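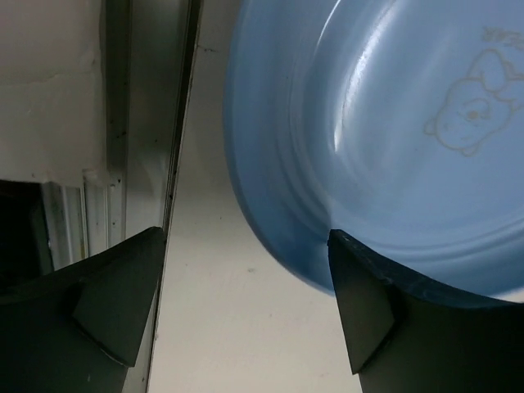 마르턴 빌럼스는 초고를 읽고, 플라스틱 그릇의 바닥 고리가 물 빠짐을 돕는다는 주장은 제조사 안내문에서나 볼 말이라고 적어 보냈다. 우리도 그 지적에 대체로 동의한다. 다만 그가 대안으로 내놓은 설명, 곧 고리는 순전히 장식이라는 설명 역시 근거가 얇기는 마찬가지다.

그림 2. 하늘색 플라스틱 그릇의 바깥면. 동심원 모양의 고리와 양각된 곰 얼굴이 보인다.

4.2 그릇의 바닥 형태와 정리 습관

선행 보고인 Dumlow 조사는 가정 26곳에서 어린이용 그릇의 보관 방식을 기록하고, 바닥에 요철이 있는 그릇일수록 엎어 두는 경우가 많다고 결론지었다. 이 결론을 그대로 받아들이기는 어렵다. 조사 대상 가정은 모두 같은 형태의 건조대를 지급받았고, 그 건조대에는 그릇을 바로 세워 둘 자리가 거의 없었다. 요철의 효과로 읽힌 수치가 건조대의 효과일 가능성을 보고서는 한 번도 검토하지 않는다.

본 연구에서는 건조대를 지급하지 않고 29가구의 부엌을 방문하였다. 그릇을 엎어 둔다고 답한 가구는 19곳이었으나, 이 응답도 습관의 증거로는 약하다. 파위나 차른숙이 9월에 같은 가구를 다시 찾았을 때 두 가구는 앞서와 반대로 답했고, 두 번 모두 평소에 늘 그렇게 한다고 말했다. 면담에서 말하는 ‘평소’가 어느 정도의 기간을 가리키는지 우리는 묻지 않았으며, 이는 설문 설계의 잘못이다.

그림 2와 같은 양각 무늬에 대해서도 비슷한 유보가 필요하다. Dumlow 보고서는 동물 무늬가 있으면 아이가 제 그릇을 스스로 찾아 넣는다고 썼다. 그러나 그릇이 포개져 있으면 바깥면의 무늬는 대부분 가려진다. 바탕과 색 차이가 크지 않은 무늬라면 꺼내 놓은 상태에서도 눈에 잘 띄는지 의문이다. 야렐리 바렐라는 아이들이 무늬보다 그릇의 색이나 놓인 칸을 기억할 것으로 보았는데, 이번 자료로는 그 추측도 확인할 수 없었다. 따라서 이하의 분석에서는 무늬의 유무를 변수에서 제외하고, 보관 칸의 높이와 포갠 순서만을 다룬다.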